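**Shelf pick demos, how much clutter do you leave in?**

**felicidad_c**
Hi all! We're recording teleop demos for the Rodik policy (69 so far, and yes, my shoulders know it) and I keep going back and forth on tidying the shelves. Stills from our setup:

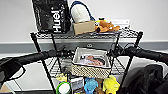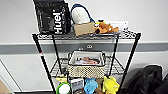
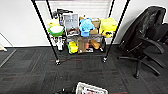 My feeling is to leave the mess alone, plush toys and all, and change only the basket's spot every 4 runs or so. Has anyone tried it that way?

**ogundipe_lab2**
I'd go the other way, sorry! Start plain, get a policy that grasps, then add clutter. We lost most of December to demos that were too varied too soon.

**Marites Ocampo**
Oh, I have to disagree a little. We had 600 clean ones and the thing fell apart the minute somebody left a mug out. Please label your failed grasps too, you'll want them later.

**felicidad_c**
Thank you both, truly. I'll split it into 2 batches and post the numbers when I have them.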